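Back to the dining table

I bought the table in April from Noemi Serra, who was clearing out her aunt's apartment. She wanted 300 for it and I paid 300. It has a few rings and one long scratch, and the previous owner had put polish over all of it for years.

My first plan was to strip it. I got as far as pricing sandpaper and then read up on veneer, which can be very thin. Sand through it and you are looking at whatever is underneath, with no way back. 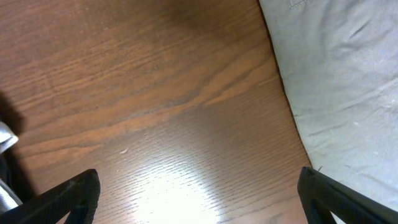
So I went with cleaning. Mineral spirits on a cotton rag, a small area at a time, with the windows open. The rags came up brown for the first two passes. After that I used a tin of Filum paste wax, put on thin and left for 59 minutes only because I forgot about it. It buffed out fine.

The rings faded some. The scratch is still there. I tried a wax stick from Maurya, the hardware place near the station, but the color was too red and I wiped it off again. 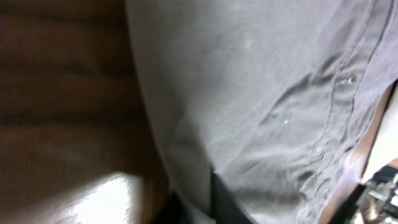
How often does it need waxing after that? Twice a year is enough for a table that gets eaten at every day, and once will do for a sideboard or a desk.

Lalit Kushwaha lent me his clamps for the loose leg, so that is next. I need to scrape out the old glue first.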